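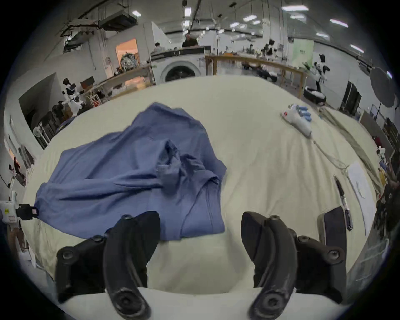

A blue shirt on the work table, with the two-fingered gripper in the foreground.

Horkeck opens equipment budget for laundry handling

17/02/2026

Horkeck has approved the equipment plan for its laundry handling project, and we could not be more pleased to get going!

The plan covers 78 purchases over three years. Hand-held grippers come first, followed by tables, stands and spare finger pads. Humanoid robots take the largest share of the money, so those orders will be placed in stages – a second round is due in July, once the first machines have been put through their paces on shirts and towels.

Hollura will supply the grippers and Pelletier will look after servicing. We have also set aside £2,367 for garments alone, which buys a lot of shirts (and we expect to crumple every one of them).

Small parts wear out quickly in this sort of work, so spares now have their own line in the budget, separate from repairs. Veradard, our planning partner, will publish the full price list and a blank copy of the budget sheet for other workshops to use.

Suppliers who would like to quote for the July round can write to the Horkeck purchasing desk.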